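Gwion Gwynne has been fitting out small workshops at Plirkwood for long enough to have firm views on noise. His subject is impact sound, the short, sharp kind made when a hard object is set down on a hard surface, and he thinks most buildings treat it in the wrong place.

"People ring up about the ceiling," he says. "They want panels. Panels deal with the sound once it's in the air. If a bench is ringing every time someone puts a spanner on it, start at the bench."

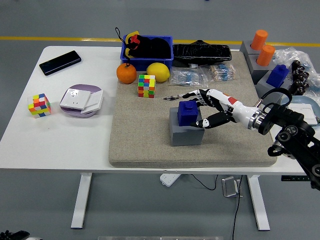
Gwynne's test procedure is simple. A steel ball is dropped from a height of 200 millimetres onto the work surface and the level is logged at ear height, first with the top untreated and then with a covering in place. A felt-textured mat over half of a white table, with the other half left bare, gives both conditions on one piece of furniture. He repeats each drop 3 times and discards nothing. At the Llewellyn building he logged 253 drops on a Tuesday, starting before the tenants arrived.

The readings go into Flotow, a spreadsheet template he wrote himself and keeps meaning to tidy up. It holds 2219 rows at present. He does not average across rooms. "A number from a carpeted office tells you nothing about a slab floor. Keep them apart."

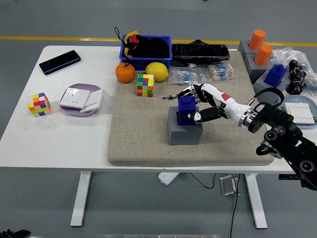
Does a thicker covering always reduce impact noise?
"Up to a point. Density and stiffness matter as much as thickness. A thick, soft layer that compresses fully under load behaves like no layer at all, and you've paid more for it."

He is equally blunt about adhesives. A covering glued over its full area becomes hard to replace when it wears, and wear changes the result. He prefers to leave it loose where the work allows, and to check the edges every April. Skaturex, the underlay he specifies most often, comes in grey only, a frequent complaint from clients. He has stopped discussing it.

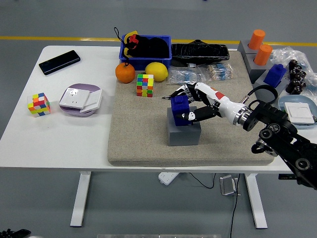

Thick speckled mat on a white table.

The next job is a stairwell, where the treads are concrete and the handrail is fixed straight to the wall. Gwynne expects the handrail to be the harder part. He has asked for the brackets to be taken off before he measures, and is waiting to hear back from the owner.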